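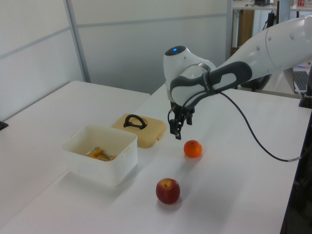
Can I carry on using the Teltach gripper if it drops something halfway through a lift?

Stop it first, please! Most drops we hear about at Grasville come down to the cable working itself slack at the wrist, so the fingers lose power for a moment and let go. I had it happen on my own bench in October, with a full jar, and I was mopping for ages.

Switch off, push the plug home and check the sleeve for nicks. If it's split, don't tape it, order the Besson lead (part 121, 90 cm, rated for up to 2000 plug-ins). Units running software older than version 13 won't flag the fault either, so do update.

Still dropping things after that? Send it back to us in the Jomumik case and I'll swap the wrist connector.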